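Ornenside Reading Rooms
Quiet Hours pilot: second progress report to the grant-maker
Prepared by Yvonne Tindall, Oct 21, 2019

Summary

The pilot has now run for two full terms. Attendance is up on the first report, complaints are down, and the money is being spent at the rate we said it would be. I am still not convinced that the pilot is doing what the original bid said it would do, and I would sooner say so now than in the final report.

The bid was written before I took the post. It promised that a protected quiet period in the evening would lead adults in Ornenside to read more, borrow more and come back more often. Those are three separate claims. We have decent evidence for the last, thin evidence for the second and none worth having for the first.

Attendance

The evening session runs for 90 minutes and the upstairs room seats 30. It was full on a good many evenings this term, and on two of them we had to turn people away at the door, which went down badly. On the face of it that is a success. My difficulty is that the heating went on upstairs at the start of the colder weather and stayed off downstairs until the boiler part arrived. Numbers upstairs rose in the same week. I have left that week in the figures because taking it out would look like tidying, but please don't read much into it.

The sign-in sheet is also weaker than it ought to be. People sign in and seldom sign out, and regulars have started signing for each other. Horácio Fonseca, who keeps the desk in the evenings, has tried a clicker on the door instead. It counts everybody who goes out to take a phone call and comes back, so we now have two sets of figures which disagree, and I trust the lower one.

Borrowing

Loans made during quiet hours are higher than in the same hours before the pilot. Loans for the whole building are flat. The likeliest reading is that people who used to borrow in the afternoon now borrow in the evening. That may suit them very well, and I would not call it a waste, but the bid said "new borrowing" and I cannot find it.

There is one exception. The large-print shelves have been busier than I expected, and the increase is spread over the whole week. We moved those shelves nearer the stairs in the same month that quiet hours began. I suspect the shelves did it.

The survey

We handed out 48 survey forms and most came back. Nearly everyone who answered said the sessions were good or very good. I would ask you to treat this with some caution. The forms were given to people who were already sitting in the room, having chosen to come, and they were collected by the person who makes the tea. Nobody who tried a session once and disliked it was asked anything.

The written comments were more use to me than the scores. Several people said the lamps were too harsh. A few asked for longer hours. One person wrote that the silence made her nervous and that she preferred the ground floor, where there is a bit of life. Two wanted to know whether crosswords count as reading. I have no view on that, but our consultants did, and it cost us part of a meeting.

The outside evaluation

The bid set aside part of the grant for an evaluation by Rellitz. Their interim note reached us late and runs to a good many pages. It says that quiet hours have "strengthened the reading culture of the area". I asked how that had been measured and was sent the survey results back, which we had supplied. I have asked them to do two things before the final report: speak to people who stopped coming, and compare us with a library that made no change at all. They have agreed to the first and are thinking about the second.

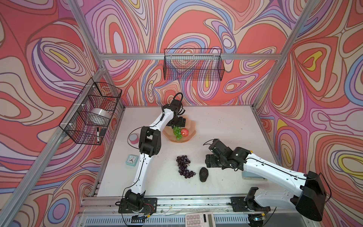 Ornenside Reading Rooms – Adult Services Team

Room and furniture

The chairs are the main problem left. The stacking chairs we had were uncomfortable after half an hour, so we bought new ones from Dobson out of the equipment line. They are better to sit in and they squeak. In an ordinary room this would hardly matter. Felt pads have helped on the wooden floor and done nothing on the lino. Dobson have offered to exchange the worst of them, and I will take them up on it before spending anything more.

The acoustic panels in the bid have not been bought. The supplier's trial panels were up for two weeks and I could hear no difference, nor could Horácio, nor could the four regulars we asked. I would like your permission to keep that money back.

Booking

We moved to the Sastik booking system in the summer. It works for people who book online, and a fair share of our evening readers do not. They ring the desk, and the desk books for them, which takes longer than the old paper diary did. The system also holds a seat for anyone who fails to turn up, so a "full" session can have empty chairs in it. We now release unclaimed seats after ten minutes. A couple of people have been cross about this.

Spending

Staff costs are on budget. Equipment is underspent because of the panels. Publicity is overspent by a small amount, owing to a second print run of leaflets after the first gave the wrong closing time. I can't show that the leaflets brought anybody in. When new people are asked how they heard of us, they mostly say a friend.

What we propose for next term

We will keep the sessions going as they are, with no extra evenings. From November one evening a week will be run downstairs with no silence rule, same hours, same tea, same lamps. If that evening fills up just as well, then what people wanted was a warm building open after work, and the final report should say so.

We also ask to move the panel money into evening staffing, to cover Horácio's leave. A revised budget sheet will follow once the Dobson exchange is settled.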